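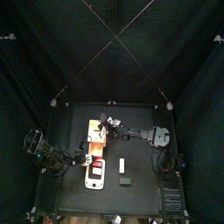
首页 | 公共安全 | 检查与通报 | 表格下载 | 联系我们

搜索本站 请输入关键词

Brurthorpe区夜间步行通道及求助点安全检查表（附检查意见）

适用范围：Driltside街区内由本区公共安全办公室管理的步行通道、公交候车点、地下过街通道及沿线求助点。商铺内部、私人停车场及在建工地不在本次检查之列。

检查时段：12月，日落后至末班车离站。白天仅对设备铭牌、线路和固定件作补充核对。

检查路线：自Veres路公交总站起，经地下过街通道、河岸步道至Driltside女子宿舍区北门，全长420米。

结果标记：合格；基本合格（须在下次例行检查前改正）；不合格（须立即处置并复查）；不适用。

填写要求：每一项目均须填写结果。标记为“基本合格”或“不合格”的，须附检查意见。检查意见应写明位置、现象和处理单位，不得仅写“已告知”。

一、照明

1.1 路线全程灯具点亮，无熄灭、频闪。
结果：基本合格
意见：河岸步道中段有灯具频闪，灯杆编号牌磨损，无法辨认。已按相对位置报市政照明班组，编号牌一并更换。

1.2 树木枝叶不遮挡灯具。
结果：不合格
意见：女子宿舍区北门外侧行道树低枝遮住灯罩，人行道靠墙一侧明显偏暗，行人面部在近距离内难以辨认。该问题在上一次检查中已列为“基本合格”，未见改正，本次调整为“不合格”。由园林养护单位修剪，修剪后须在夜间复查，白天拍照不作为销项依据。

1.3 地下过街通道应急照明在主电源断开后自动点亮。
结果：合格
意见：断电试验时通道两端均有人员引导行人。应急灯持续点亮20分钟，符合本表要求。

1.4 候车点广告灯箱熄灭后，候车区仍有独立照明。
结果：合格

二、视线与通行

2.1 通道转角处可看清来向行人，或已设置反光镜。
结果：基本合格
意见：地下过街通道东侧转角反光镜角度偏低，镜面有划痕。角度已当场调整，镜面列入更换清单。

2.2 绿篱高度不妨碍视线，绿篱后方无可藏身的封闭空间。
结果：基本合格
意见：河岸步道绿篱整体高度符合要求，靠近泵房一段与围墙之间形成夹道。建议拆除该段绿篱，改为低矮地被。养护单位提出加装栅栏的方案，检查组认为栅栏会形成新的死角，暂不采纳。

2.3 通道内无堆放物、废弃车辆、临时摊架。
结果：不合格
意见：Veres路公交总站出口右侧堆有拆除的旧候车座椅，占用人行道，行人须绕行至车行道边缘。已通知总站管理方当晚清运。次晚复查，座椅已移走，地面残留固定螺栓，须切平。

2.4 出入口在开放时段保持开启，关闭时段有明确告示及替代路线。
结果：基本合格
意见：地下过街通道西口告示只标关闭时间，未标替代路线。告示文字由本办公室重新拟定。

2.5 轮椅、婴儿车及携带行李者可全程通行。
结果：合格
意见：坡道防滑条完整。宿舍区北门旁侧门净宽满足要求，门弹簧力度偏大，建议物业调松。

三、求助点与通信设备

3.1 求助按钮完好，按下后有声光提示。
结果：基本合格
意见：路线内求助终端均为Vununix型，其中2台按下后有指示灯，无提示音。求助人在紧张状态下可能误以为设备失灵而反复按压或离开，故不得按“合格”登记。由设备维护单位更换扬声器。

3.2 值班台在规定时间内接听。
结果：合格
意见：测试呼叫均由值班台接听，接听人员先询问求助人是否能够安全说话，再核对位置，顺序正确。

3.3 值班台显示的位置与终端实际位置一致。
结果：不合格
意见：河岸步道北端终端在值班台显示为“步道南端”。该终端在上次维修后更换过主板，位置信息未重新录入。本项属直接影响出警的缺陷，检查组当场要求更正，并在更正后重新拨测，显示无误。结果仍按发现时情况登记。维护单位须提交此后每次更换主板的录入记录。

3.4 按钮高度适合儿童及轮椅使用者。
结果：合格

3.5 求助点周围无遮挡，夜间从通道两个方向均能看见标识。
结果：基本合格
意见：总站内求助点被自动售货机挡住一侧，只能从出站方向看见。售货机经营方同意移位，移位前加贴地面指引。

3.6 终端外壳牢固，无裸露线缆，检修门上锁。
结果：合格

3.7 手机信号可覆盖全程。
结果：基本合格
意见：地下过街通道中部通话断续。该处距最近求助终端步行可达，风险可控，仍须向通信运营方提出补点申请。

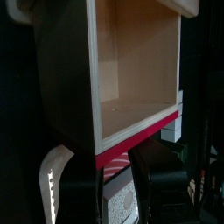
求助按钮被误按后，行人应当怎么做？

留在终端旁，等值班台接通后说明是误按即可，无需支付费用，也不会留下处罚记录。如误按后已离开，值班台无法确认现场情况，将按真实求助处理，并派就近巡逻人员到场查看。

四、视频监控

4.1 摄像机画面清晰，夜间可辨认行人衣着及行进方向。
结果：基本合格
意见：总站出口摄像机镜头有水渍，已清洁。河岸步道南端画面受对岸灯牌影响，局部过曝，须调整曝光参数。

4.2 画面时间与标准时间一致。
结果：合格

4.3 录像按规定期限保存，可随时调取。
结果：合格
意见：随机指定时段调取，均可播放。调取登记簿字迹潦草，用途一栏有空白，已要求补填。今后用途一栏空白的，不予调取。

4.4 摄像机不朝向宿舍窗户、卫生间入口及哺乳室。
结果：合格
意见：宿舍区北门摄像机已设置隐私遮挡区域，遮挡范围覆盖底层窗户。物业人员无权自行取消遮挡，权限设置已核对。

4.5 监控告示清楚，注明管理单位及联系方式。
结果：基本合格
意见：过街通道内告示所列为旧电话，拨打后无人接听。须更换。

五、巡逻与值守

5.1 巡逻按排班表执行，签到记录完整。
结果：基本合格
意见：本月应签到98次，记录中有漏签，均集中在换班时段。巡逻人员解释为两班在总站交接，未到签到点。检查组意见：交接地点改为签到点，不得以口头说明代替签到。

5.2 末班车离站前后总站有人值守。
结果：合格

5.3 值守人员着装规范，证件佩戴在可见位置。
结果：合格
意见：其中一名人员外套遮住证件，经提醒后改正。冬季外套应在外侧设置证件夹。

5.4 接待女性求助人时，可应其要求安排女性工作人员到场或通话。
结果：基本合格
意见：晚间前半段有女性工作人员在岗，后半段须从区值班台调派，到场时间较长。短期内以电话接续方式补足，长期方案应在下一年度排班中解决。

5.5 工作人员知晓受理流程，不要求求助人在公共区域反复陈述经过。
结果：合格
意见：抽问时，值守人员能说明应先将求助人引至安静处所，再联系警方。对于求助人暂不愿报案时如何登记，各人回答不一，须补充培训。

六、求助点接待间

6.1 接待间可从内部开启，门外标识不注明求助事由。
结果：合格

6.2 室内有座椅、饮用水、电话充电设备及保暖物品。
结果：基本合格
意见：毛毯数量与清单一致，饮用水已过保质期，当场撤换。充电线仅适用于部分型号手机，应补充。

6.3 登记表单独存放，非经办人员无法翻阅。
结果：不合格
意见：登记表夹在值班日志内，日志放在开放台面上。须另设上锁文件柜，文件柜到位前由当班负责人随身保管钥匙，表格存入办公室抽屉。

6.4 备有多语种权利告知及转介服务单。
结果：基本合格
意见：服务单版本较旧，其中列出的法律咨询点已迁址。旧版应全部收回，不得与新版混放。

七、总体意见

本路线可继续夜间开放。1.2项未销项前，女子宿舍区北门外侧须在夜间安排固定岗。3.3项虽已当场更正，仍须对Driltside街区其他同型终端逐台核对位置信息。6.3项由接待间管理方书面答复。

2.2项绿篱处理方案存在分歧，提交街区安全联席会议审议，审议前维持现状，巡逻人员经过该段时应进入夹道查看。

八、复查与销项

复查由未参加原整改作业的人员进行。涉及照明、视线及标识的项目，一律在夜间复查。涉及通信设备的项目，须有值班台一端的接听记录。整改单位提出延期的，应在期限届满前书面说明，并列出延期期间的临时措施。

居民对本表所列位置有补充意见的，可在总站服务窗口领取意见单，或投入宿舍区北门意见箱。意见单可不署名。涉及正在发生的跟踪、骚扰或人身威胁，请直接报警或使用最近的求助终端，勿使用意见箱。

编制单位：Brurthorpe区公共安全办公室
存档：本表一式两份，一份留存办公室，一份送Driltside街区值班台。

分享 20 | 评论 2

上一篇 | 下一篇 | 返回列表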